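How to budget for a pair of hand-held grippers without having to apologise in November

The grippers are the easy part. You find them in a catalogue, you gasp, you recover, and you put the figure in a spreadsheet. Everything that comes afterwards is what this page is for. I run the equipment list at Meltumcombe, and I have now done this twice, once badly.

Step 1: Price the station first

Start with a sheet of paper and write down what has to be true before anyone can pick something up. Table, surface, rails, power, cables, somewhere to sit. Only then add the tools. On our first attempt the tools were line 1 and the table was line 14, under "misc".
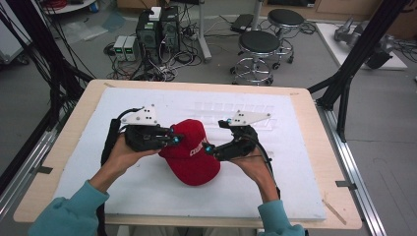
Cables deserve a line of their own. Jaxon Melnyk put ours down as £131 and was told he was being extravagant. Each gripper has a black cable coming off it, one for each hand, and that is before you get to the tangle on the floor by the computer towers. Double whatever you first thought, then add floor covers.

Step 2: Budget for the dull props

You will want soft things, stiff things and see-through things to practise on. Raid lost property for the soft ones. Clear plastic is where the money goes, so get two quotes. Keritz wanted £252 for acrylic pieces that Bittencourt could do for £185, delivery included, if we were prepared to wait.
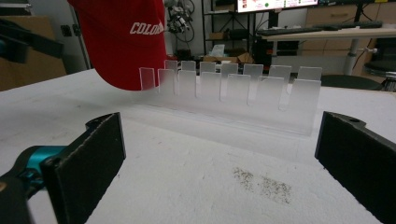
We were prepared to wait. Put the lead time in the plan next to the price – a cheap part that arrives after the trial period is an expensive ornament.

Step 3: Treat finger pads as stationery

Pads wear, and they should sit in the running costs with the printer paper. Buy a spare set with the order, while the supplier still likes you. Ask how the pads come off, what tool you need, and whether the tool is included.
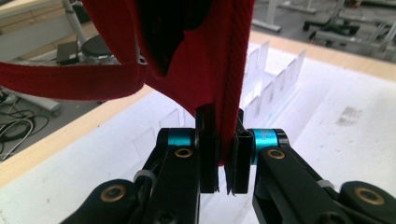

Rungnapa Panyasiri keeps our spares in a labelled tin and makes people sign for them. I mocked this at the time. I now have a tin.

Step 4: Ask for a trial with your own objects

A sales demo uses whatever the gripper is good at. Take the awkward things you mean to handle and book a full morning.

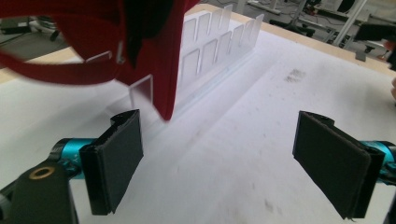

Red fabric on the move beside the acrylic rack, seen from between the finger pads.

Write down every adaptor and clamp you have to borrow that morning. That list is your missing budget. Send it to whoever signs things off before they ask, and leave the contingency line alone until delivery.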